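The quote from Omero came back on a Friday, and it was the usual kind. One big number for the arm, one smaller number for "integration," and a line at the bottom saying accessories were not included. I've been pricing equipment for the Climton shop long enough to know that the last line is where the money goes.

So I started a list of what isn't in the quote. Floor marking. Cables. Spare finger pads. Brackets, and the screws for the brackets. A bench for whoever has to fix it. Hayes wants $600 for a mounting kit, and I have yet to get anybody there to tell me what's in the box. Ukport will sell me one for less but needs 6 weeks, and I don't believe the 6 weeks either.
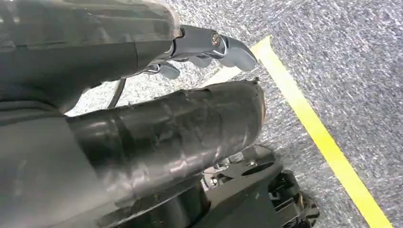
Gripper and bracket over the carpet. Nobody quotes you for tape.

I'm not against buying the thing. I am against the payback chart, which has us breaking even in 2 years if it runs every shift and never needs a part. Our label printer can't manage that, and all it does is print labels.

When I asked what a normal year of wear looks like, I got a brochure. I asked again and got the same brochure with a new cover page.

My plan for now is to add 25 percent to whatever Omero sends and call that the real price. If the boss still likes it at that number, fine, we buy one. One, mind you. The second arm they keep penciling in can wait until I've seen a full set of repair bills from the first.

Hayes is supposed to call back with a parts list. I'll post it if it ever shows up.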